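Textile Care and Conservation
Handout 3: Surface Soiling and Dry Cleaning Methods
Module tutor: Khadija Helmy

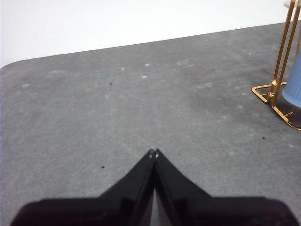
Surface soiling is matter that rests on or between the fibres of a textile without being chemically bound to them. It includes household dust, skin flakes, chalk, soot and loose fibre from other fabrics. Students should be able to tell it apart from staining, in which the fibre itself has taken up colour.

Felted and napped fabrics hold particles more firmly than plain weaves. The raised fibres trap grit below the surface, where it wears the cloth each time it is handled or folded.

Order of work

Record the condition of the piece before any treatment. Use the standard form and mark each area of soiling on the outline drawing.

Test a small area at the back or along a hem. Stop if colour or fibre comes away.

Clean with low suction through a fine net screen. Work in the direction of the nap and lift the nozzle between strokes. Do not rub.

Water and solvents are not to be used at this stage. Chalk in particular can be driven deeper by damp cloths.

Terms to learn: nap, pile, fulling, particulate, crocking.

Reading

Robles, E., Felt in the Household, chapter 3. The Zaki collection notes, held in the departmental library, list 185 pieces with their treatment records. Students should read any two records in full.

Condition forms for the Skallau blanket exercise are to be handed in at the office by 4 p.m. on the day of the practical class. Late forms will not be marked.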